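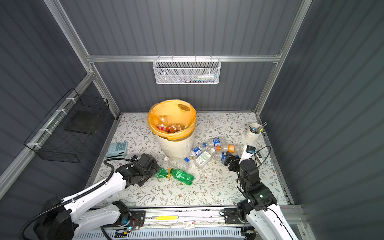 Garow Growers Forum > Plants in the classroom > F2 ratios way off, what went wrong?

mpetchrat
Posted 2/10/26
My year 10s grew on the F2 seed from our dwarf pea cross and the numbers are poor. We scored 67 seedlings and got nowhere near three tall to one dwarf. There are far too many dwarfs. Seed was saved from our own F1 plants last summer. Compost is the usual Kedum seed mix. Any ideas before I write the lesson up as a failure?

Orathai K
When did you score them? If it was under 5 days after they came up you can't tell a late tall from a dwarf. Leave them another week and do it again.

mpetchrat
Day 9 for most of the trays. Some came up late, so those would have been younger.

gavalas_a
I'd look at the light first. Talls under strong light stay short for a while and get called dwarf. Measure between the second and third leaf joints and ignore the total height.

Orathai K
Don't agree. Strong light shortens everything, dwarfs included, so you would still see two groups. Mixed ages are far more likely.

gavalas_a
You would see two groups if you measured them. Pupils scoring by eye won't.

ManeeB
Bottles on the table at our place.

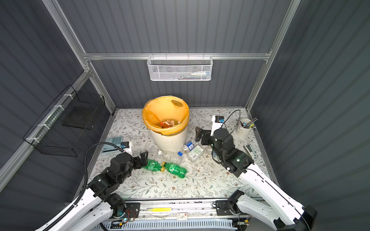 Bottles and the bin

On the question - 67 is a small number for this. We pool across all our classes and had 838 plants last October, and that came out close to three to one. Single trays were all over the place.

mpetchrat
How far out can one class be by chance, though? Mine were nearly half dwarf.

ManeeB
Nearly half is too far. I'd suspect the seed. If any F1 flowers were dusted with dwarf pollen you have a backcross in there, and that gives one to one.

Orathai K
Peas mostly self before the flower opens, so it would have to be done by hand. Did anyone do that?

mpetchrat
Possibly. Two groups were practising crosses on spare plants and the pods all went in one envelope. I'll ask the technician.

gavalas_a
Still measure them.

mpetchrat
Will do, both trays, tomorrow.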